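Shared printer and copier check: office inspection list with comments
Skellholm office, ground and first floor. Checked 10 October 2024 by Naima Tahiri.

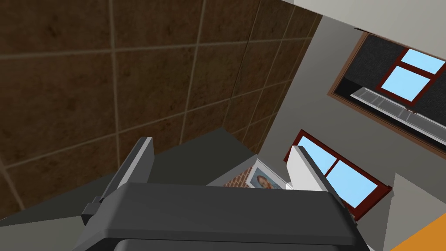
Image: Tunolis Render Library

Machines covered: the Nava mono laser by reception, the Adetti colour copier in the first floor corridor, and the small Nava in accounts. The label printer in the post room has its own list.

Marks used: OK, Fix, Watch.

1. Power and leads

Mains leads free of cuts and crushed spots. OK on all three.

Plugged straight into a wall socket. Fix. The accounts machine was on a four-way extension with a fan heater on the same strip. Heater unplugged during the check. The printer needs to go to the socket behind the filing cabinet, and the cabinet will have to come forward to reach it.

Leads clear of walkways. Fix at reception. The network cable runs across the gap by the side door. A rubber cover strip has been ordered. Tape is holding it down for now and the edges are already lifting.

2. Position and air

At least 20 cm clear behind each machine. Watch. The Adetti has been pushed back against the wall again. Moved out and the floor marked with tape.

Vents free of dust and paper. OK at reception and in accounts. The left side vent on the Adetti was furred up and has been vacuumed with the machine off.

Stand or table steady and rated for the weight. OK. The copier stand castors are locked. One lock is stiff and needs a firm push with the foot.

Window or door opened during long runs. Watch. The first floor corridor has no window. Jobs over 300 pages should be split, or sent with both corridor doors propped open by the person running them. These are not fire doors. The stair door is, and it stays shut.

3. Covers, trays and hot parts

All covers close and latch. Fix. The rear cover on the reception Nava springs open when the duplex unit is working. Print single-sided only until the latch is replaced.

Hot surface label present near the fuser. OK on two. The label on the accounts machine has faded and can't be read. Replacement requested.

Jam instructions on display. OK. The sheet by the Adetti is an old one and shows the wrong tray numbers. New sheet printed and put up.

4. Toner and waste

Spare cartridges stored flat, sealed and out of the sun. OK.

Waste toner bottle below the line. Watch. The Adetti bottle was nearly full. It was last changed in April and the next one is on the shelf. Do not empty and reuse the old bottle.

Spill kit in place (gloves, damp cloths, sealed bags). Fix. No gloves left. Spilled toner must not be cleared with the ordinary vacuum cleaner.

5. Paper store

Stacks no higher than the shelf mark. Fix. Boxes were piled on top of the cupboard above head height. Brought down. There were 2,000 sheets in the top box alone.

6. Network and access

Admin password changed from the factory one. OK on the Adetti and reception. Fix in accounts.

Held jobs cleared after 72 hours. OK.

Old staff codes removed. Watch. Two codes could not be matched to a name. List sent to the office manager for a reply before they are deleted.

Items marked Fix are to be signed off on the sheet inside the post room door, with initials next to each one.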